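From: Embla Westerberg
To: Fladness Watershed list
Date: Wednesday, February 20, 2019
Subject: Re: Boström Creek fish kill - plea deal

Hedvig Sjögren wrote:

> Good news for once. Dondix pleaded guilty this morning to one count of
> unpermitted discharge into Boström Creek. The fine is $3,467 plus 36
> months of probation for the company, and they have to pay for stream
> monitoring the whole time. The prosecutor called it a strong message.
> The state count was 329 dead trout, plus suckers and dace they didn't
> bother to tally. I think we should put out a statement thanking
> everybody involved. Can people send me comments by Friday?

Hedvig, I'd hold off on the thank-you note.

I read the plea agreement over lunch, all 12 pages of it, and I don't see the strong message. Divide the fine by the trout and you get a little over ten dollars and fifty cents a fish. A guy who keeps one trout over the limit up at the Fladness bridge pays a good deal more than that, and he gets his license pulled besides. I know fines aren't set by the fish. I'm only saying that if I ran the finance side at Dondix I would not lose any sleep tonight.

Then there's the count itself. The 329 comes from a single walk between the culvert and the county road, done two days after the first call came in. Anyone who has spent time on that creek knows what two days of raccoons and herons will do, and we had rain in between. The agreement treats the number as the total. The field report, which is attached to it, says "recovered." Those are different words and I'd like somebody at the state to tell me which one they mean.

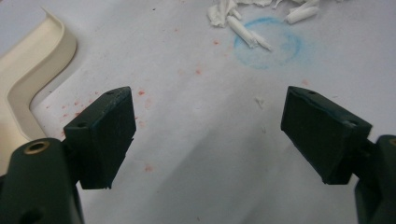

The probation terms are where I'd really like people to look, paragraph 9 especially. The monitoring is to be done by "a qualified third party selected by the defendant." Selected by the defendant! And the firm already penciled in is Zatex, who did the stormwater plan for the same plant. Maybe Zatex does fine work, I have no reason to say otherwise. But they would be testing water downstream of a system they designed, and sending the results to the company first, which then has 30 days to pass them along. I can't find anything that says the public gets to see them at all.

I also can't find what happens if the samples come back bad. Paragraph 11 says the company will "take appropriate steps." Appropriate according to whom?

What I would support is a short letter to the judge before sentencing is entered in April. I'd ask for a monitor picked by the court or the state, results posted within a week of the lab sending them, and a sampling point below the second culvert as well as the first. Right now both points are above the side channel where most of the dead fish were found. If there is a technical reason for that I would be glad to hear it, but it isn't in the document.

As for the claim that the plant "has since upgraded its containment," the only source I can find is the company's own lawyer. Has anyone on this list seen it? Hedvig, you drove past there last month - was there any sign of work going on behind the tank yard? I don't want to repeat it in anything with our name on it until somebody has looked.

I'm not against saying something nice about the warden who took the first call. She drove out on a Sunday and she bagged samples when she could have waited for Monday. Thank her by name if she's all right with it. The rest of them can wait until we see the first set of results.

I can have a draft letter by Friday if nobody else wants to do it. Paragraph numbers are from the signed copy, by the way. The one on the newspaper's site is an earlier version and the numbering is off by one after page 4.

Embla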